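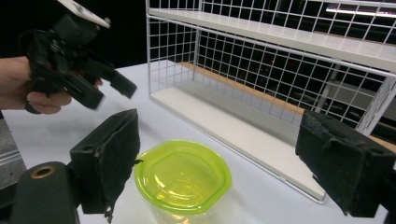
About Us

Balton is a training and practice center for people who work with robot grippers, both the kind bolted to an arm and the kind you hold in your hand. We teach short courses, we write working rules for small shops and labs, and we check whether those rules are being followed. We have 19 people on staff and two teaching rooms.

The company was started by Fadwa Sqalli and Emmanuel Chege. They had worked together on a packing line at Paiva, where Fadwa ran the end-of-line cells and Emmanuel looked after maintenance. Each shift had its own way of doing the same job. Pads were changed when somebody noticed they were worn. Settings were passed along by word of mouth. The two of them began writing things down, and other sites asked for copies. Those notes became the first version of what we now call the Bench Rules.

What we teach

The Bench Rules cover handling work at a table: picking up, placing, opening, closing and putting away ordinary objects such as tubs, lids, boxes and bottles. They don't replace the national and international safety standards for robots, and we tell every client to read the ones that apply to them. Ours deal with the daily habits that the bigger documents leave to each workplace.

The current edition has 85 rules. A few of the ones people ask about most:

Contact pads are inspected before the first pick of the day. Look for frayed edges, lifting corners and loose strands. A pad that has begun to come away from the finger is logged and replaced at the next break.

Fingers are opened fully before a tool is set down or passed to another person.

When two people with hand-held grippers share a table, they agree out loud who is moving first. The other one holds still and keeps the tool up and clear of the object.

Clear and tinted plastic containers are tried under the lights that will be used for the job. Glare on a shiny rim can fool a camera, and sometimes a person.

Shelves and racks on the tabletop are fixed or weighted. Their position is marked on the table so that they can be put back after cleaning.

Nothing is stored on the work surface that isn't part of the task.

Every rule has a number, a short reason and the name of the person on our staff who looks after it. If you disagree with a rule, write to that person. We changed 2 rules in the last edition after letters from former students, both to do with how often fasteners on top plates should be checked.

How courses work

A basic course takes two days. The first morning is spent on the rules themselves and on inspection. After that students are at the tables, working in pairs and swapping tools every hour. The instructors are Victor Mrema and Mwanahawa Athumani. Victor came to us from field service and teaches inspection, mounting and cable care. Mwanahawa teaches handling and shared-table work, and she also runs the practical check at the end of the second day.

The practical check is pass or repeat. Students who need to repeat it can come back within the same season at no charge. So far 435 people have passed. Most of them work in packing, kitchen supply, university labs and repair shops.

We also offer a half-day refresher each October, when the new edition comes out. It covers only what has changed.

Site visits

Emmanuel Mfaume leads our site visits. He spends a working day with your team, watches the regular jobs, reads the logs and leaves a written report before he goes home. The report lists what matched the rules, what didn't, and what should be fixed first. It goes to the person who asked for the visit and to the staff who were on shift. We ask clients to agree to that before we book.

We don't sell grippers, pads or spare parts, and we don't take commission from anyone who does. Ustar and Bitik have both sent staff through our courses, and they paid the same fee as everybody else.

Getting in touch

The office is open from 8:30 a.m. to 4 p.m. For course places, ask for Mwanahawa. For site visits, ask for Emmanuel Mfaume, and please tell us how many tables you have and what you handle on them. Visitors who want to look at the teaching rooms are welcome after 3 p.m., once the day's practical work is done. Tie back long hair, leave loose jewelry at the front desk, and wear closed shoes.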